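Speaker notes - small kitchens talk, Trorkbridge library, November
Keep to time!! Xiomara has the clicker

1. Hello
Who I am, 111 rental kitchens measured so far, mostly Trorkbridge, a few out at Darkemdale. Thank Jasper Koster for the room. Ask who rents. Ask who has hit their head on somthing this week.

2. Why small kitchens feel smaller than they are
Not floor space. Reach. People cook in one spot and everything else is a lean or a step. Tell the Guillot Street story - lovely big room, tenant chops onions on top of the washing machine. Pause for laugh, move on if none.

3. The sink first
Draw the line sink > board > stove on the flip chart. Board goes between. If there's no counter between, a board over half the sink is fine. Pass round Zoriana's one. Trash next to the board, not across the room.

4. Doors and where they go
Upper doors swing into the space where your head and hands are. Check every door before you decide what lives behind it. Next two slides, let them look.
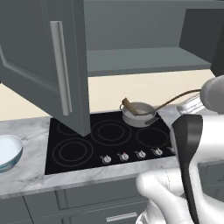
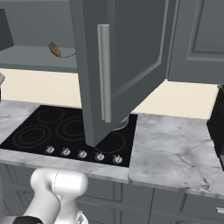
Gray upper cabinet, door wide open, bottom corner over the cooktop in both. So: nothing in there you need mid-fry. Get it out before you light anything. Good place for cake tins.

5. What goes at eye level
Everyday plates, the oil, salt. Things used once a year go up top or out of the kitchen. Yurii's rule, one month in a box by the door, if you didn't open the box you know. Don't do the fondue joke again.

6. Light
Cheapest fix there is. Ceiling bulb is behind you so you chop in your own shadow. Stick-on strip under the cabinets, no drilling, landlord won't mind. Warm white for eating, cooler over the board. Someone always asks about batteries - get the rechargable kind.

7. Spending 100 dollars
Light strip, a decent board, hooks, a rail. In that order. Stop there and live with it a while. Festamcombe tenants group has a hardware swap, Taras Mykhailiuk runs it, flyers on the back table.

8. Questions
Allow 4 or so, then coffee. Cups are in the hall closet, remember the key. Chairs back in rows of 3 by the wall before we lock up.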